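Search products, part numbers, articles Go

Zein Evidence Locker, 2-door, pass-through

Every police department has a story about the sandwich bag. Somebody made an arrest at 3 a.m., the property room was closed, and a small but legally important item spent the rest of the night in a desk drawer, in a sandwich bag, next to the soy sauce packets. Months later a defense attorney asked where it had been between 3 and 8. The officer told her. It was a long afternoon for everyone on the state's side of the room.

The Zein is a steel box built to keep that afternoon off your calendar. The officer puts the item in from the hallway, pushes the door shut, and the latch drops. From then on the hallway side stays locked. The only way in is through the back, from inside the property room, with a key the officer doesn't have. You may be surprised how many departments own lockers that open from the front with any key on the ring. We've sold them replacement parts for years and have tried to be polite about it.

The standard unit has 2 compartments, one tall enough for a long gun case and one sized for the usual envelopes, phones and bags of somebody's regrets. It weighs 202 pounds empty, so please don't send one guy to meet the truck. The frame bolts into an opening in the wall between the hallway and the property room. We don't cut the opening. We will send you a drawing of it, and we ask that you show the drawing to whoever is holding the saw.

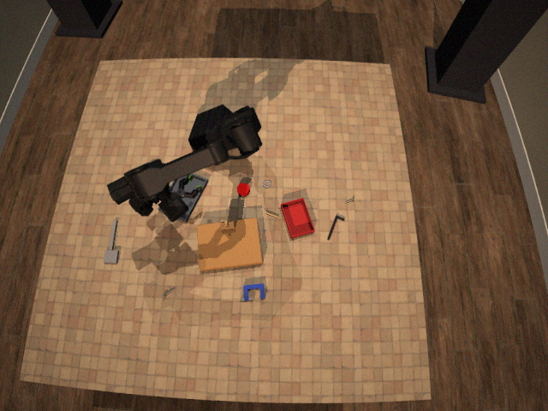
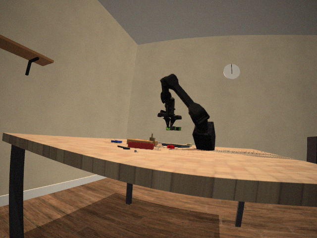
Vol. 2, p. 275

Doors are 16-gauge, hinges are hidden, and each door has a slot for the property tag. The refrigerated version, sold as the Uvitz, is for blood and swab kits and has its own page. Don't turn a plain Zein into an Uvitz with a dorm fridge and an extension cord. It has been tried, and the photos were very well attended at the suppression hearing.

Logging

You can run the Zein with a paper log on a clipboard, and plenty of small departments do. If you want a record that doesn't depend on handwriting, the Dinis door sensor writes down the time of every opening and closing, front and back. It stores 1786 events before the oldest ones drop off, so print the log before that happens - your county prosecutor will have opinions if you don't. The Dinis runs on its own battery and doesn't need the network. Your IT person may want to put it on the network anyway. That is between the two of you.

Ordering

Lockers are made to order by Nuvlow and ship on a pallet. Orders in by 29th August go out in the September run. Orders that come in after that go in the next run, whatever your chief told the city council. Extra rear keys are sold only on department letterhead, to the person named as evidence custodian. We'll call to check. Yes, even if we sold you one last year, and yes, even if you're in a hurry.

Questions about wall thickness, finishes or an old locker you've inherited and can't open go to Ghada Hourani on the sales desk. She'll need the number stamped inside the left edge of the rear door. If you can't open the rear door to read it, tell her that first, and have a second form of department ID handy.

Available in gray, black, and a tan that looked better in the catalog.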